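Protocolo sin alfombra: cómo se prepara una visita oficial en Skadari

La visita de una delegación extranjera a una ciudad pequeña dura, en el mejor de los casos, una jornada. El expediente que la sostiene ocupa bastante más. Valquíria Assunção coordina el servicio de protocolo municipal de Skadari y recibe en su despacho con el programa de julio abierto por la página de precedencias, todavía sin firmar.

"El error habitual es empezar por el menú", afirma. Su procedimiento arranca por el rango del visitante, del que dependen el punto de recepción, la composición de la comitiva local y el orden de las firmas. Si el rango cambia durante la negociación - ocurre cuando un ministro delega en un secretario de Estado - se rehace el documento completo. "No se parchea. Un programa parcheado acaba con dos personas en la misma silla".

La delegación prevista llega de Trovska, ciudad con la que Skadari mantiene un acuerdo de cooperación técnica. El programa incluye una reunión de trabajo en el ayuntamiento, la firma de un memorando y un almuerzo. El texto del memorando se redacta en dos idiomas, con igual validez, y cada parte conserva un original. Assunção insiste en la alternancia: en el ejemplar propio, cada ciudad figura en primer lugar. "Está resuelto desde hace siglos y se sigue discutiendo por correo electrónico".

El presupuesto asignado es de 4000 euros, sin contar la seguridad, que depende de otra partida. La interpretación consume la parte mayor. Para la reunión se contrata interpretación consecutiva, más lenta; Assunção la prefiere porque obliga a las delegaciones a hablar en bloques cortos. El almuerzo se cubre con intérprete de enlace.

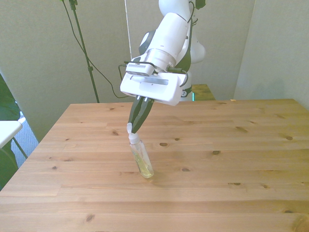

Según Paul, la consecutiva tiene un coste que el programa no refleja: una reunión de una hora rinde la mitad, y los asuntos del final de la lista pasan sin debate al comunicado. Assunção admite la objeción. Su respuesta ha sido limitar el orden del día a 4 puntos y trasladar el resto a un anexo que los equipos técnicos cierran antes de la llegada.

Queda la cuestión de los himnos. En una visita de ámbito municipal no son preceptivos, y Skadari los omite. Las banderas sí se colocan, a la misma altura y con idénticas dimensiones. "Se miden", precisa. "Los proveedores no siempre sirven el mismo formato".

El regalo institucional se decide al final, previo intercambio de listas entre las dos oficinas. Assunção no adelanta cuál será. Tampoco está cerrado el horario de salida de la comitiva, pendiente de que Trovska confirme el regreso por carretera.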